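Filed under: Get-Togethers / Around the Table

The Little Round Table: A Gallery

When we took the small room at the end of the hall in Gornham, the first thing everybody asked was what on earth we meant to do with it. It had a beige carpet, white walls, a door frame in a nice warm brown, and that was the whole of its charm. It is too narrow for shelving and too square for a corridor, and for the first winter it mostly held coats. Then in December my friend Şengül Tekin found a round table going for 170 dollars from an office that was closing down, gray top, dark edge all the way around, and she talked me into it over the phone before I had even seen a photo. I am so glad she did!

I have been meaning to put some pictures of it up for ages, and several of you have asked (you know who you are), so I finally sat down with a pot of coffee and went through the folder. After a long evening of clicking back and forth I came down to 2, and I think they give you a fair idea of what the table looks like when it's in use, with sleeves on it and things being picked up and put down.

A word about the table itself before you scroll on. I had always wanted a long one, the farmhouse kind, with a bench down one side. Şengül's argument was that a long table has a head and a foot and somebody always ends up stranded by the wall, and that in a room this size you would have to climb over people to get out. With a round one you just scoot. She was right about the scooting. She was also right about the color – I had worried gray would be gloomy, but it's kind to everything you put on it. White paper, striped cloth, bottles, all of it shows up nicely, and crumbs do too, so you can see where to wipe.

Two from around the table, the first with the bottle and the striped cloth, the second with the big sheet of paper spread out.

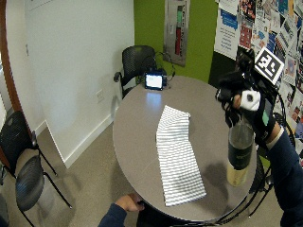
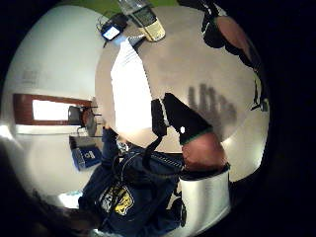

The towels have turned into a small obsession of mine. They're the flat-woven sort with the thin gray stripes, and I buy them from the Rasanari stall whenever I'm over that way, two or three at a time, and then pretend I haven't. They wash beautifully. They don't iron beautifully, or at least they don't when I do it, so if you come over and find one with a crease across the middle, please just admire the stripes. I fold mine in long thirds, which my mother taught me, and Şengül folds hers in a square and thinks mine look like bandages. We have agreed to keep separate drawers.

Paper is the other thing we get through. I like a good big sheet on a table when people are coming, whether it's for lists or sketching out a garden bed or only so that somebody has something to doodle on while the others talk. Cillian Conneely once planned an entire kitchen on one of mine, sink and all, and then took it home under his arm rolled up like a treasure map. The kitchen got built, too, and the sink ended up on the opposite wall.

Now the chairs, which I know some of you will have opinions about! They don't match and I have given up trying to make them. The mesh-back one with the arms is the comfortable one, and there is a quiet little race for it whenever we sit down. The one with the perforated back is better than it looks and weighs next to nothing, so it spends a lot of its life against the wall, waiting to be pulled in. The padded seats came a bit later, from Narnier, and I would buy them again. I did price a proper matching set at one point, at 2,310 dollars with delivery, and I closed that page so fast I nearly took the laptop lid off.

If you're thinking of putting a table in a room like ours, the best thing I can tell you is to cut the shape out of newspaper first and lay it on the carpet. Leave it there for a few days and walk around it with a tray. We found that ours wanted to sit a little further from the door than I had planned, and moving newspaper is a good deal easier than moving a table with two people arguing on either side of it. Think about where the outlets are as well. Somebody always wants to plug something in, and a cable across the floor is a nuisance, whereas a cable that drops off the far side of the table bothers no one.

Cleaning is a damp cloth and a dry one after it. I tried the Yazdani polish on the top and it left a bloom I had to rub off again with vinegar, though my neighbor swears by it for her sideboard, so it may only be a matter of what you put it on. The dark edge shows fingerprints more than the top does. I do that bit last, walking around in a circle, and by the time I'm back where I began I have usually remembered something I was supposed to do in the kitchen.

I still want to hang something on the white wall. It has been two years of holding things up, stepping back and taking them down again, and Şengül has stopped coming in to look. Suggestions are very welcome, as long as they aren't clocks – I've got a clock in the next room that ticks enough for the whole house.

Comments (4)

marguerite_b: I have almost the same table with a white edge and I wish I'd gone for the dark. Mine chips and every chip shows. How is yours holding up?

Cillian Conneely: For the record, the sink is where the plumber said it had to be. The drawing was perfect.

tallpinesdee: A long shelf for the wall! Just a narrow one, high up, with a couple of plants trailing off it. Though you'd need to remember to water them.

Şengül Tekin: Thirds are for letters. Towels are squares. Also I'd like the mesh chair next time, please.

Last updated May 25, 2021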